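4.2 Setting and layout of the laundry area

Laundry work in small dwellings is often done in spaces that were not planned for it. In the households covered by the Plondmont survey, the washing machine stood in a closet, a hallway niche, or a corner of the kitchen more often than in a room of its own. Vertical stacking was the usual answer. A stacked pair takes up the floor area of one machine and leaves the user with one open side to work from, so that all loading, unloading, sorting, and filter cleaning is done from the same patch of floor.

We take the alcove in Figure 3a as our reference layout. The dryer sits on top of the washer, and a tall white cabinet panel closes off the right side. The washer door is hinged on the left and swings out fully, away from the panel. With this arrangement the drum can be reached from straight ahead or slightly from the right, but a person standing to the left has the open door between them and the load. The dryer door is high enough that a shorter user will need to reach up to it, while the washer opening requires bending or kneeling.

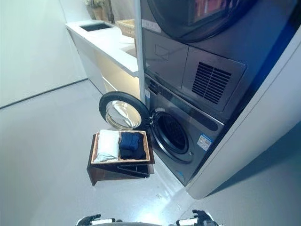 Figure 3a. Reference layout with stacked machines, washer door open.

One Judlow respondent wrote that stacking had solved the floor space problem and made every other part of the job worse, in particular the moment when an armful of washing has to go somewhere and there is no surface at waist height to put it on. Similar remarks came up in 17 of the written responses. Most of them concerned the transfer step, meaning the time between opening the washer door and having the load either in the dryer or on its way to a drying rack. Respondents with side-by-side machines used the top of one of them as a shelf and rarely mentioned the transfer at all.

4.3 Carriers and small loads

Three kinds of carrier were named in the survey: deep baskets, soft bags, and shallow trays. Deep baskets were by far the most common. They hold a full load, but in a narrow alcove they have to be set on the floor in front of the machine, where they take up the place in which the user would otherwise stand or kneel. Soft bags can be hung from a hook or a door handle - several respondents did this - but they collapse when empty and need one hand to hold them open.

Shallow trays were the least used and, for small loads, the easiest to work with. A tray can be held just below the rim of the drum, so that a dropped sock lands in it and not on the floor. Its contents stay in view, and folded and unfolded items can be kept on separate sides. The drawback is capacity. The tray used in our layout work, the Ustus flat tray, is suited to a few light garments or a stack of hand towels. Bedding is out of the question.

For the handling trials we therefore kept to mixed small loads. Each load was made up from light and dark items so that sorting errors could be read off afterward without unfolding anything. A load was limited to 400 grams, weighed dry, and the lightest loads came to about 200 grams. Items were placed on the tray in one of two states: folded flat, or bunched as they would be when picked up by hand. Both states could occur on the same tray. We did not try to standardize how tightly a bunched item was gathered, which would have meant folding it in all but name.

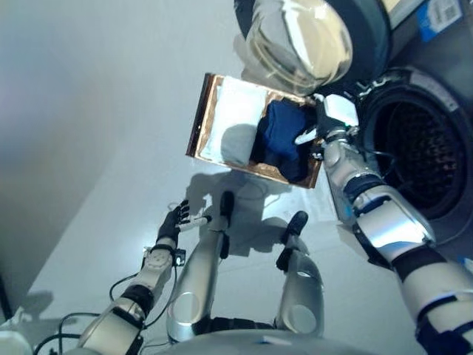

Figure 3b. Tray beside the open washer, with a folded white cloth and a bunched dark blue garment.

The angle at which the tray is held matters more than we had expected when the Pan protocol was drawn up. Held level, it keeps both kinds of item in place. When it is tilted, a folded cloth on a smooth base can slide as a single piece, while a bunched garment tends to roll or stay where it is depending on the fabric. The protocol now records the tilt at the drum opening as level, slight, or steep. Trials from before this change, all of them in November, are reported separately in Table 5.

Door clearance was measured from the drum rim to the nearest fixed obstacle at tray height. Below 300 millimeters the tray had to be turned lengthwise before it could be brought up to the opening, and these trials were coded as restricted.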